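Section 3: Getting the Desk Station Ready for Its First Shift

If you have come straight from the unpacking section, take a breather before you start this one. The Jiltier desk station is a patient machine, and the people who will work next to it deserve a bit of patience too. In our own mail and records office we rushed the first set-up in March and spent the rest of the month undoing small mistakes, so please read through to the end of the section once before touching anything.

What changes for your team

The station takes over the filing of slips, cards and small envelopes into desk trays. It does not take over deciding where they belong. Somebody still reads the odd ones, calls the customer and settles the arguments about which department pays. Before the station came, Marion Rutherford at our front desk sorted 760 slips on a busy morning with her wrists in braces by lunch. She now spends that time on the problem letters – the ones she always said she never had time to do properly – and she is the person who tells us when the tray labels in the software need to change.

Talk this over with your people early. Show them the arm moving at its slowest speed, let them press the stop button themselves, and be plain about whose hours will be spent on what.

Preparing the work area

1. Clear the tabletop completely. Pens, clips and coffee cups all go somewhere else, including the mug you are sure will be fine.

2. Wipe the surface with a dry cloth and let any cleaning spray dry fully before you go on.

3. Set the tray organizer to the left of the work area with the open side of the bottom tray facing the arm. Keep the middle of the table open so the fingers have space to come down.

4. Press gently on the base of the organizer. If it rocks, turn it a little or put a thin pad under the low corner. 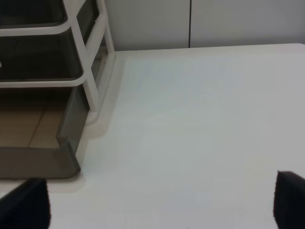
5. Open the Vuvolum panel on the station computer and choose Teach Trays. Start with the bottom tray and work upward. The panel will ask you to bring the fingers close to the front lip and hold them there until the light on the arm turns steady.

6. Check the speed setting. New stations ship at 180 millimeters per second, and we suggest leaving it alone for the first two weeks, however slow it feels to you.

7. Run one practice slip into each tray while someone from the desk team watches. Ask them what they noticed. They will have opinions, and most of them will be useful!

Note: See-through trays can confuse the tray finder when strong light comes from one side. If the panel shows a wavering outline, close the blinds or turn off the desk lamp and teach that tray again.

Note: If you move the organizer even slightly, repeat steps 5 and 7. Kristine Saludo on our evening crew sticks a strip of paper tape along the base so she can tell at a glance whether it has been bumped.

Caution: Keep hands out of the trays while the arm light is green. Press Pause, wait for amber, and then reach in. This goes for supervisors as well.

Caution: Do not hang bags, badges or lanyards over the organizer. A loose strap can catch on the fingers.

Handing over between shifts

The person leaving should empty the Unsure list in the panel, or tell the next person out loud what is still on it. Our list has handled 2,246 items so far, and the ones that caused trouble were nearly all left over from a hurried handover. Write anything strange in the Levchenko log under the station's name, even if it fixed itself.

If a tray will not teach after three tries, stop there and turn to Section 4, which covers cleaning the finger pads and resetting the arm.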